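Plurkar Pool support: payouts stuck in "pending" after wallet address change
Status: closed. Component: payout scheduler. Opened by: Lingyun Zheng

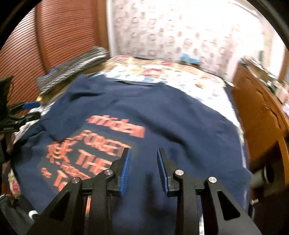 Lingyun Zheng, 09:14
Payouts from the pool stopped on Sunday. The dashboard shows an unpaid balance above the threshold and a payout marked "pending", with no transaction ID. I changed my payout address the evening before. The new address was confirmed by email and shows correctly under Settings. Workers are online and shares are being accepted. Miner is Gerar, current release, 13 workers on one account.

Eleri Parri (support), 09:52
Thanks. Please send:
1. The first and last six characters of the old and new addresses. Do not post either in full, and never post a seed phrase.
2. The type of the new address (legacy, script or native segwit).
3. Whether the change was made on the website or through the API.

Lingyun Zheng, 10:20
Sent the characters by private note. Old address is legacy, new one is native segwit. Changed on the website. The new wallet is Skerkska desktop and it receives normally from elsewhere, I tested it with a small transfer from an exchange.

Eleri Parri (support), 10:41
Address format is valid and the checksum passes. There is a hold of one day after any address change, but yours has expired. The account still carries the hold flag, so the scheduler skips it on each run. Passing to the payout team.

Aurelio Zepeda (payouts), 11:35
Looked at the scheduler log for this account:

run start
account selected, balance over threshold
hold flag = 1, hold expiry = past
skip, reason: address_hold

The skip is decided on the flag alone. Expiry is read and logged but not compared. The flag should be cleared by a separate clean-up job on the Barajas host. That job last finished on Saturday night. Later runs exit with a lock error.

Aurelio Zepeda (payouts), 12:08
Stale lock file left behind by the Saturday restart. The process ID in it belongs to nothing now running. Removed the lock and started the job by hand. It cleared 146 accounts, this one included. Lingyun, the next payout run is at 14:00. Please leave the address alone until then — another change starts a new hold.

Lingyun Zheng, 14:27
Still pending. The hold notice has gone from Settings, though.

Baltazar Quezada (infrastructure), 14:50
Different cause. The 14:00 run picked up all the released accounts together and built one batch. The batch limit is 800 outputs, and with the normal payouts it went over. The scheduler refused the batch instead of splitting it. No transaction was signed or broadcast, so there is no risk of a double payment. I have split the queue manually and restarted the run.

Lingyun Zheng, 15:33
Transaction ID has appeared. Zero confirmations so far. Amount matches the unpaid balance less the fee.

Eleri Parri (support), 15:40
Good. It will show as "paid" after the second confirmation. The dashboard can lag behind the block explorer by a few minutes.

Lingyun Zheng, 16:46
Three confirmations, and the wallet shows the balance. The dashboard says paid. Happy for this to be closed.

Baltazar Quezada (infrastructure), 17:05
Follow-up work, tracked separately:
- Scheduler to compare hold expiry directly and ignore a flag that is out of date.
- Clean-up job to check the process ID in the lock file before exiting.
- Oversized batches to be split automatically.
- Alert if the clean-up job misses two runs in a row.

Eleri Parri (support), 17:12
Closed. Other users with the same symptom: check that the hold notice has gone from Settings, then wait for one full payout run before opening a ticket.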